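Club de robótica Galby
Convocatoria abierta: buscamos participantes para el proyecto Botirow

Se buscan personas con paciencia. Saber programar también ayuda, pero eso se aprende.

El club Galby abre plazas para la nueva temporada de Botirow, nuestro proyecto de manipulación robótica para estudiantes. El objetivo, dicho en voz alta, suena modesto: que un brazo recoja los objetos de una mesa desordenada y los deje donde toca. Cualquier criatura de cuatro años lo hace si se le promete merienda. Nosotros llevamos dos cursos en ello y ya tenemos opiniones muy firmes sobre los tapones de botella.

Para enseñar al brazo grabamos demostraciones. Una persona hace la tarea con una pinza de mano que lleva cámara, la repite, cambia los objetos de sitio y la vuelve a repetir. La temporada pasada reunimos 3.661 demostraciones. Después de la limpieza quedaron algo más de 3.000 utilizables. El resto incluye un número notable de intentos en los que alguien se pone a hablar con un compañero y la pinza se queda mirando al techo.

Qué ofrecemos

10 plazas, repartidas en dos equipos.
Acceso al laboratorio por las tardes, de 16:30 a 20:00.
Formación desde cero en calibración, grabación y revisión de datos.
Un puesto en el equipo que irá a la Copa Tomar, la competición entre clubes en la que el año pasado quedamos quintos de seis. El sexto no se presentó.
Certificado de participación, válido para créditos de actividades si tu facultad los reconoce. Pregunta antes en tu secretaría, que luego vienen los disgustos.

Qué no ofrecemos

Dinero. Tampoco café, desde el episodio de la cafetera, del que se hablará en la primera reunión.

A quién buscamos

Equipo de datos. Harás demostraciones y las etiquetarás. Hace falta buen pulso, cierta tolerancia a la repetición y capacidad para escribir «intento fallido» en una hoja de cálculo sin tomártelo como algo personal. No se pide experiencia.

Equipo de control. Trabajarás con el brazo, los marcadores de calibración y el código que los une, casi todo en Python. Conviene que hayas terminado al menos un proyecto propio, por pequeño que sea. Nos interesa mucho la palabra «terminado».

En ambos casos pedimos dos tardes por semana hasta la competición, que se celebra en noviembre. Si ya sabes que en octubre vas a desaparecer, dilo en la solicitud y te buscamos tareas para antes. Si desapareces sin avisar, tu nombre pasa al siguiente robot de pruebas, y los robots de pruebas acaban mal.

Pueden presentarse estudiantes de cualquier grado o ciclo formativo. Hemos tenido gente de Informática y de Mecánica, claro, pero la mejor racha de demostraciones sin fallos sigue siendo de una estudiante de Filología, y en Mecánica todavía escuece.

Cómo es una tarde normal

Se llega, se discute quién movió la mesa, se calibra. Se graba hasta que a alguien le duele la muñeca. Luego se revisa lo grabado y se decide qué se queda. El equipo de control suele estar con el brazo y el marcador mientras el de datos trabaja en las mesas, entre teclados y cosas pequeñas que coger. Las sillas con reposacabezas son de quien llegue primero, salvo que ya estén ocupadas por una botella de agua.

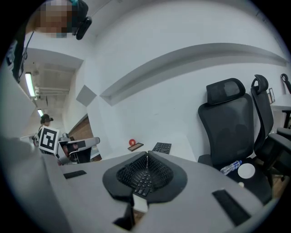 INSCRIPCIONES

Envía un correo a través del formulario del club con estos datos: nombre, estudios, equipo que prefieres y un párrafo sobre algo que hayas montado, arreglado o roto. Los párrafos sobre cosas rotas se leen con especial cariño. No adjuntes currículum; el año pasado recibimos uno de nueve páginas y todavía no lo hemos acabado.

Las entrevistas duran quince minutos y las hace Vikas Rawat, coordinador de Botirow. Incluyen una prueba práctica con la pinza. Nadie ha suspendido nunca por dejar caer algo, aunque sí por asegurar que no se le había caído.

El material de montaje lo cede Kullport, a quien agradecemos los tornillos y prometemos devolver el destornillador.

Las respuestas se envían a todos los candidatos, también a los que se quedan fuera. Quien entre en lista de espera puede venir como oyente a las sesiones de calibración: hay sitio de pie.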